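Equipment and Supplies Review: Fliltusach Large Layout Sheets, Pack of 100
Fashola Center for Practical Instruction
October 14, 2024

Summary of finding: Recommended for general layout work on tables and boards. Not recommended for ink, or for any work in which a center fold would be objectionable.

Background

The Center has purchased large-format white paper from Levska for several years. When the previous product was withdrawn in July, the supplier proposed two replacements: the Fliltusach Large Layout Sheet, which is the subject of this review, and the Skeveck roll, which was already in limited use in two of our rooms. The Center uses up to 2000 large sheets in a year, and a change of stock therefore affects the purchasing budget as well as daily work.

The paper is used chiefly as a clean working surface and as a base for measured marks. Staff cover a table with it, or fix it to an upright board, and draw whatever reference points the work requires. It is not used for finished drawings.

Period and method of use

One pack was placed in ordinary use for 14 working days. Staff were asked to handle the sheets as they would any others and to record difficulties in the room log. At the end of the period, six sheets were taken from different depths in the pack and compared for size, squareness of corners, and surface quality. All six matched to the edge when stacked, and none had a torn or bruised corner.

Packaging and storage

The sheets are supplied folded once and wrapped in plain film. The fold allows the pack to be stored on a standard shelf, and this was welcomed in rooms where there is no flat file. The film tears unevenly on opening and cannot be resealed. After the first week the exposed top sheet had collected dust along both edges and was discarded. A flap or reusable sleeve would be a modest improvement.

The Skeveck roll requires a stand or a wall bracket, takes up more room, and must be cut to length. It remains clean for longer.

Laying flat 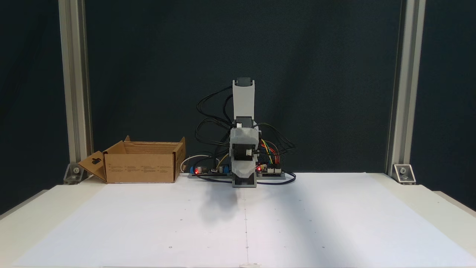
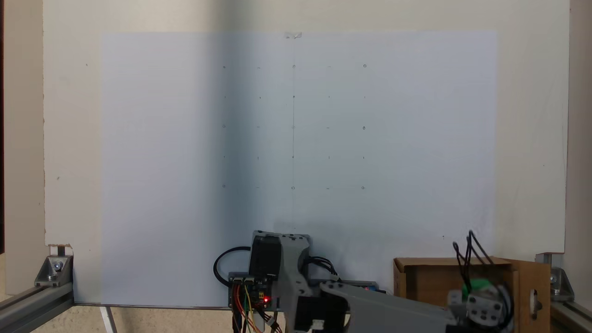
Large white sheets in use on a tabletop (first picture) and on an upright board (second picture).

The fold is the feature most likely to divide opinion. A new sheet opened on a table lifts slightly at the center and needs to be pressed down by hand, working outward from the fold. Smoothing reduces the ridge considerably but does not remove the line. On the tabletop a faint crease can still be seen running from the middle of the sheet toward the front edge, and the small dark dots marked across the paper remain visible on both sides of it. Several members of staff came to treat the crease as a ready-made center line. This is acceptable for rough placement. It should not be relied upon for measurement, as the fold on two of the six sheets compared was slightly off center.

Sheets from the Skeveck roll have no crease, but they curl at both ends and generally need to be weighted or taped before anything can be set down on them. For table use, the reviewers preferred the flat sheet.

Upright use

The paper is light enough to hang from a small amount of tape. The sheet on the board has a strip of clear tape at the top center, and a five-by-five grid was drawn on it in pencil, with a thin line down the middle. For longer periods we advise taping the upper corners as well. Clear tape lifted from the paper without tearing it if pulled slowly and kept close to the surface; masking tape raised the fibers and left a rough patch.

Pencil and ink

The surface takes pencil well. It has a slight tooth, sufficient to hold a light line, and small circles, ticks, and short dashes can be drawn without the point skating. A soft eraser removes light marks cleanly. Heavier marks leave a groove that catches the light afterward, and staff are advised to use a light hand if a layout is likely to be revised.

Very faint marks are difficult to read from the far side of a room. Where a layout must be seen at a distance, a softer pencil is the better choice.

Ink is less satisfactory. Fine-tipped pens performed adequately. Broad markers feathered at the edges and, on most trials, bled through to the surface beneath — a serious matter where the table itself is white. A backing sheet is required if markers are to be used at all, and this increases the cost of each layout.

Color and glare

The paper is a neutral white with a matte finish. No reviewer reported glare under overhead lights. The finish does not correct for uneven lighting, of course, and on an upright board shading across the sheet is noticeable wherever light arrives mainly from one side. The same was true of the Skeveck stock.

Durability

A sheet left on a table in regular use remained serviceable for several days. Wear appeared first along the fold and at the front edge, where sleeves pass over it. The paper does not tolerate moisture. A small spill caused it to cockle, and it did not flatten again on drying.

Recommendation

The Center will adopt the Fliltusach sheet as standard stock for tabletop and board layouts. Rooms already fitted with a bracket for the Skeveck roll may continue to order it — particularly for work longer than a single sheet allows. Requests for marker-grade paper should be submitted separately. Levska has been asked whether the sheet can be supplied unfolded, and a reply had not been received when this review was completed.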